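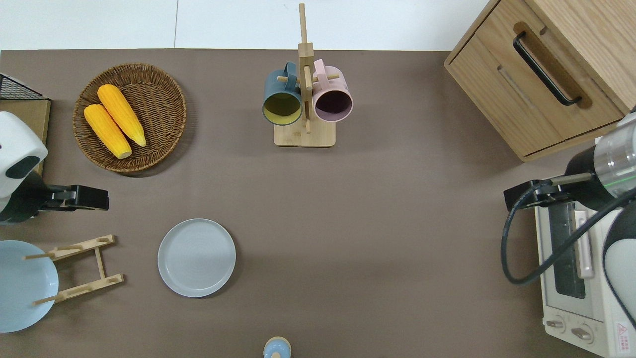
Products > Dual-arm cells > Stelbridge Sulon > Care and spares

Sulon Tabletop Cell - Gripper Finger Kit

Replacement fingers for both arms of the Sulon kitchen cell. One kit does one gripper. Change the fingers every 2,000 cycles, or sooner if they slip on smooth crockery.

Fitting
1. Park both arms and switch off at the base.
2. Undo the finger screws and wipe the mounts.
3. Fit the new fingers and check that the cable loop hangs free.
4. Power up and run a test grip on the rim of a plate.

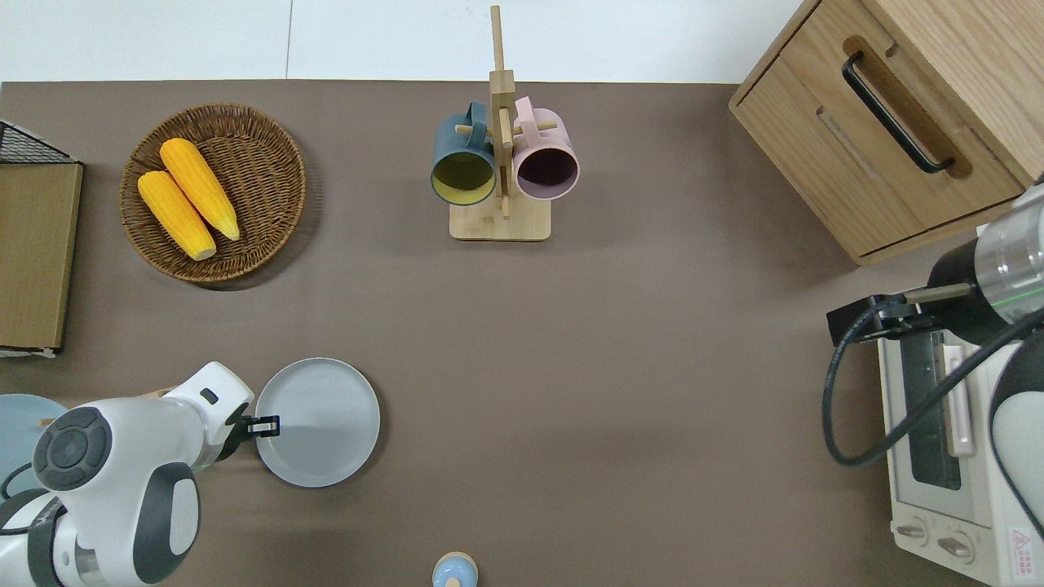

Ordering
Part 398, in stock. Questions about fit go to Montserrat Peñalver in spares.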